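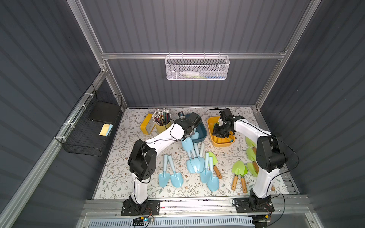 Right arm sags at the elbow after homing

Print this page | E-mail to a friend

Nobuhle Mokoena
Two-arm sorting cell, both arms bolted to the front rail, trowels into bins. After homing, the right arm sits 3 mm low at the gripper. The left is fine. I re-zeroed twice. Error grows with reach. Controller is a Javow, firmware 38. Where do I look first?

Testura
Mounting plate. Power down, support the forearm, loosen all the plate bolts, wipe the rail, retighten crosswise in two passes. Then home it and measure at short and full reach. If the error still scales with reach, suspect the elbow zero or a slipped coupling. Also check the cable. A short loop will pull on the wrist at full extension.

Kedmont
had the same, was the plate

Haugland
Check the payload setting too. Ours was set to 25 g and the gripper alone weighs 209. Gravity compensation was wrong on every move. Log the joint offsets before you change anything.

We use cookies to remember your login. Accept | Settings

Contact | Copyright | Back to top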